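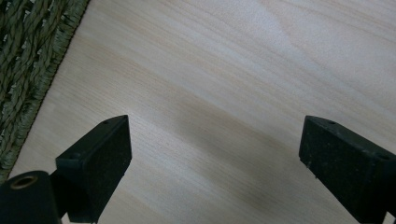
Pale wood, woven mat in the corner. Bare as far as I can tell.

Forum > Home and Garden > Floors, Tables, Worktops
Thread: Hard wax oil on pale wood – is it worth the money?

kanham_kev
Posted 2021-04-27
Been quoted 909 quid by a local firm to sand and oil our table and the long worktop that goes with it. They use a Zilletti hard wax oil and swear it will keep the wood this colour for years. I don't believe a word of it. Every oil I've ever used has turned light wood the colour of weak tea. Has anyone had a different result, and I mean after a couple of winters, not the week after?

Marrowfat
909 for a table and a worktop? Do it yourself over a weekend. A tin of Aser costs me 42 and there's half of it left in the shed.

dirk_dg
I did floors for a living until my knees went. The "natural" oils have a bit of white pigment in them to cancel out the yellow. It works at first. Then you wipe the thing down every day for two years and the bit by the kettle goes one way and the rest goes another. Ask them what the upkeep is and get it in writing.
Dirk De Graaf

PollyW
Disagree with Dirk. We had the Zilletti stuff put on our stairs and they still look fine to me. Two kids and a dog.

kanham_kev
Fine as in the same colour, or fine as in you've got used to it? Not being funny. Have you got an offcut you could hold against it?

PollyW
No, I didn't keep an offcut. Who keeps an offcut?

dirk_dg
I did. Every job. Kept them in a drawer, which settled a few arguments and lost me one.

Marrowfat
The Kubiak site says their oil is "tested to 2,000 wipes". Wipes with what? A dry hanky?

Tansy_53
Leave it bare and scrub it with soap flakes, that's what my gran did. Costs next to nothing and it stays pale.

kanham_kev
I like the idea, but a bare worktop next to a sink? Red wine would be in there before I'd found the cloth.

Tansy_53
You sand it out. It's wood.

Marrowfat
You'd be sanding every Sunday lunch in our house.

dirk_dg
Soap for the table, oil for the worktop. And try both on the underside first, then leave it a month – longer if the firm will hold the price.

kanham_kev
They say the quote runs out at the end of April, so that tells me something. I'll do the underside of the table with soap at one end and Marrowfat's Aser at the other. Still not convinced by either.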